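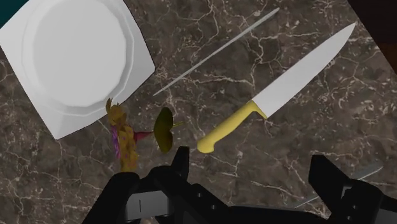
White plate on the marble counter.

The disk came to the bench at Drellmont in a padded envelope with no return address. Alistair Cowie logged it, put on the wrist strap and connected it through the write blocker. It was a Padov drive, 3.5 inch, 2000 GB. The motor spun up, the heads loaded, and the controller reported ready.

He started the imaging pass at 75 MB per second and watched the map. Good sectors were drawn in grey and bad ones in red. At 3 per cent the first red block appeared. He set the retry limit to 100 and let it run.

The partition table was gone. The first copy of the file index had been overwritten with zeros, and the second copy stopped halfway through an entry. Cowie ran a signature scan on the image. It returned one folder, named Hanoteo, and inside it a set of plain text files with consecutive numbers.

He opened the first. It was a log of a disk recovery. The operator had fitted a wrist strap, connected a write blocker and begun imaging at 75 MB per second. The first unreadable block had been met at 3 per cent.

Cowie checked the image for contamination. His own log was kept on a separate machine with no network connection. He compared checksums. The two files differed by one byte, in the operator field, where a full stop followed the name.
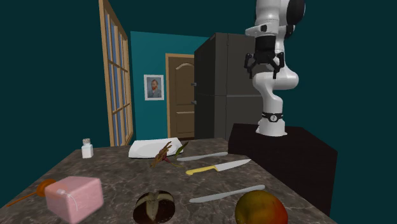

Page last changed: August 24, 2025

He went to his own log and looked at the operator field. The full stop was there. He had typed it since the comparison, or it had been there before and the tool had read it wrongly. He ran the tool again. The files matched.

The last file in the folder was longer than his log. He scrolled to the point where his own entries ended and took his hand off the mouse.

The next line read: 16:42, call to Nugroho, no answer.

The clock on the bench said 16:40. Cowie considered the telephone. Nugroho had built the imaging software and had left the firm in June. The number was still on a label under the monitor.

He saved the log, closed the viewer and dialled. It rang until the line dropped. He wrote down the time.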